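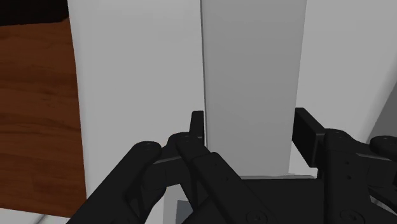
About Grollum

Grollum is a small robotics lab in Prendale. We teach robot grippers to pick things up, mostly in simulation, and then we find out how much of what they learned was true.

We started with a different plan. The first version of this page talked about "the future of handling" and had a mission statement with the word "empower" in it. Then we spent most of a year trying to get two black fingers to close on a plain upright box without shoving it over, and the mission statement came down.

What we work on

Our subject is the last inch of a grasp. A lot of good work has gone into helping robots find objects and plan a path to them. We are interested in the part after that, when the fingers are already on either side of the thing and the view from the wrist is mostly finger. At that range a box stops looking like a box. It becomes a pale shape next to another pale shape with a seam between them, and the robot has to decide which side of the seam it is supposed to be holding.

People are good at this because they have skin. Our grippers have a camera view and an opinion.

The method

We call it Ok. The name came from the message our first script printed when a grasp passed its checks, and by the time anyone thought of something better it was in all the file names.

Ok works by asking the robot to be unsure out loud. A standard grasping policy looks at the view and outputs a motion. Ours outputs a motion and a guess at where contact will happen on each finger, made separately for the left and the right. If the two guesses can't both be true of one solid object, the gripper stops, backs off a little and looks again from a slightly different angle. Then it gets one more try before it has to give up and say so.

That is most of the idea. The rest is training, and the training is where the time went. We use simple rendered scenes with flat light, a wood-grain surface, and objects that are white or gray and have nothing printed on them. Visitors sometimes ask why our test world looks like a furniture store before the furniture has been painted. Labels and bright colors give a policy something to cheat with. Ours cheated for a whole spring. It had learned that the object was "the red one," and it was very confident about it right up to the moment we turned everything gray.

What we found

Our main result so far comes from a set of 800 simulated grasps on upright blocks placed close to other pale surfaces. We ran the same 800 starting positions with a plain policy and with Ok, so nobody could blame the blocks.

Ok knocked over fewer of them. It also refused more often, and we count that as part of the result. A robot that declines a grasp has still not picked up your box. If you only look at drops and collisions, our method seems wonderful, and if you only look at finished picks it seems timid. Both charts are in the write-up, on the same page and at the same size, after a long discussion about the size.

The second look did more than we expected. In many of the hard cases the first contact guess was wrong on one finger and fine on the other, and a small change of angle was enough to sort it out. A third look added almost nothing except time. We tried a fourth as well, out of stubbornness.

We also trained a version that moved the camera more and the fingers less. It took very good views of objects it never picked up, and we have retired it.

What we have not found

We do not yet know how well any of this carries over to soft things, shiny things or things with handles. Curved sides give us trouble, especially when the curve turns away from the view and goes the same gray as its own shadow. Transparent objects are on the list, near the bottom, where we can't see them either.

We have been asked when the method will be ready for a warehouse. We think the better question is which warehouse, and whether it mainly stores plain white boxes in flat light. If yours does, please write to us at once.

How we work

The lab is one long room on the second floor of the old Bredmont building, 900 square feet including the closet where the server lives. The server has the only window that opens. We are paid partly by research grants and partly by contract work, which usually means testing somebody else's gripper in our simulator and sending back a report they were hoping would be shorter.

We have a few habits that people who work with us should know about:

Failed runs are kept. Each one gets a folder and a one-line note, and the notes are required to be polite to the robot.

We don't show a clip of a grasp unless we also give the number of tries behind it.

Changes to the simulator are written down before results are compared. This rule is younger than the lab, and there is a reason for that.

Our monthly reading group is open to anyone nearby. The room holds 40 if the arms are parked and nobody minds standing. We took June off last year and the attendance was about as usual.

Working with us

We take on a small number of students for project work, usually people who can write code and don't mind watching a finger miss a block for an afternoon. Experience with simulation helps. So does having once broken something expensive and told the owner.

Companies can send us a gripper model and a description of what it is meant to hold. We will tell you what it can do in our test scenes, what it can't, and what we couldn't work out. We don't write endorsements, and so far the people who asked for one have changed their minds after reading the report.

The Ok write-up, the test scenes and the folder of failures are free to anyone who asks. Please say which version of the simulator you are using when you write. The folder is much larger than the other two, so leave some room.

Page last updated 13 June 2018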